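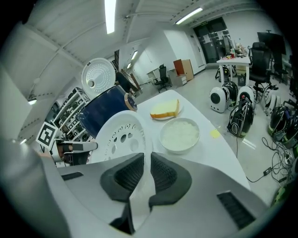
Cooked rice in a white bowl, with the cooker lid open.

Section 7. Cleaning after each use

1. Unplug the Vudaner cooker and let it cool with the lid up.
2. Take out the inner pot. Wash it by hand with a soft sponge – no steel wool.
3. Wipe the inside of the lid with a damp cloth. 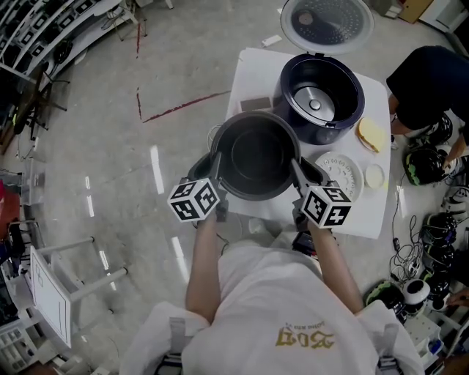 Inner pot held clear of the cooker body.

4. Wipe the heating plate with a dry cloth. Remove any stuck grains.
5. Dry the outside of the pot and put it back.

Caution: Never pour water into the cooker body.

Note: To order a spare pot, contact Monska and quote part 1359.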